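What a Small Robot Budget Really Buys
A talk with Sosina Beyene of the Chauke kitchen robotics project

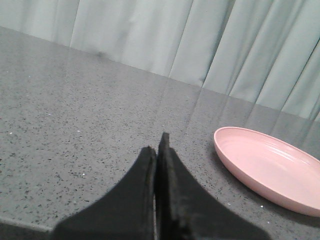 So what should a small team pay for first? Spare fingers and a decent wrist camera, according to Sosina Beyene, and only after that a nicer arm.

I'd gone to Rodport expecting to talk about arms, because arms are what I always end up shopping for at midnight. Sosina has run the buying for the Chauke project long enough to have lost patience with that. "Everybody sends me links to arms," she told me before I'd even got my coat off. "I want somebody to send me a link to a good cable."

Chauke teaches robot arms to do small kitchen jobs — picking things up, putting them in dishes, moving the dishes. Her colleague Wubit Tufa runs the sessions and Sosina signs for whatever gets broken. They share an office and, as far as I could tell, one working stapler.

I asked her to start with fingers. She'd set aside $900 for them in this year's plan, which sounded like a lot to me for two bits of black stuff that open and close.

"It's a lot if you buy them one pair at a time, in a panic, with overnight shipping," she said. "We did that the first year. Now I order in September and they sit in a drawer, and I feel very smug about the drawer."

How does she know when a pair is finished? I was hoping for a number of hours. She doesn't have one. Scuffs and a rough edge don't bother her at all, and a dusty-looking finger gets wiped down and goes back to work. What she watches for is the tips no longer meeting the same way. Wubit checks that at the start of a session and writes it on a sheet taped inside the cupboard door. "If it's on the sheet twice, I swap the pair," Sosina said. "I don't have a debate about it."

Wubit wandered in around this point (there was cake) and I got her on cameras. Chauke mounts a small one at the wrist, and she'd fought for it when the money could have gone to a second overhead view.

"The overhead one is lovely for showing visitors," she said. "But I want to see what's between the fingertips and the counter. That's where I lose my afternoons."

The two of them had quotes from Drollora and from Skukance, and the Drollora quote came in $113 lower for the same sort of camera and mount. They went with Skukance anyway. I asked why, and Sosina laughed and pulled up the Drollora paperwork. The mount had its own connector, the connector needed its own adapter, and the adapter was on back order. "Read to the last page," she said. "I'm begging you."

Then there's the stuff I never think to budget for. Counters, for one. Wubit likes practicing on a glossy surface, reflections and all, on the grounds that plenty of real kitchens have one. Sosina's view is that a shiny counter costs you extra sessions, so you'd better put those in the plan too. Curtains, lamps and plastic dishes live on one line she calls "set dressing," and she gives it $50 a month. It runs over a lot.

"Dishes are cheap, so people forget them," Wubit said. "Then you want the same dish again and the store has stopped selling it." She buys extras of anything she likes now. I have started doing this too, and my closet is suffering!

I wanted to know how much of the whole budget goes to the arm itself. Sosina said they'd begun by giving it 70 percent, and she wouldn't do that again. She'd go lower, keep the difference for parts and for Wubit's time, and hold off on any upgrade until the current arm was plainly the thing slowing them down.

"And is it?" I asked.

They looked at each other for a while. "The gripper is," said Wubit. "Sometimes the desk is. We need a bigger desk."

Sosina wrote that down. She told me the desk would have to wait for the next round of quotes, and then she asked if I wanted the last of the cake.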